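Zemura Two-Finger Gripper Kit for School Robotics Clubs
Item 212 – suits Dorik and Collado arms
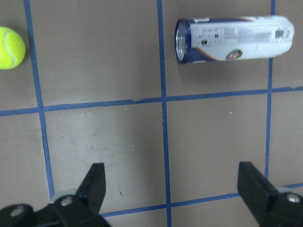 What it does
The Zemura kit gives a student team a working gripper for tabletop sorting and pick-and-place tasks. The black jaws have flat, squared-off tips and open wide enough for a tennis ball. Most clubs start with balls and cans on a grid of blue painter's tape, then move up to the Esodix challenge set (sold separately).

In the box
Gripper body with two jaws, fitted
Wrist plate and 22 screws
Control cable, 370 mm
Spare jaw tips, one pair
Printed build guide and score sheets

Using it in class
Students should be able to fit the gripper in one lesson. The guide has six tasks, starting with driving the jaws to a named grid square and ending with a timed sort. Tape your own grid to suit the reach of your arm – the squares don't need to be perfect, but keep the same layout for the whole term if teams are comparing scores.

Put a round object and a long one on the same grid. A can on its side has to be approached from the right angle, and teams usually need to change their program to manage both.

Compatibility
Fits all Dorik arms and the Collado 73. Older Collado arms need the adaptor plate. The control software runs on most school laptops and doesn't need an account.

Ordering
School purchase orders accepted. Club packs of four ship in one carton. Orders for the September competition season should be in before the end of term.

Page updated 2/3/24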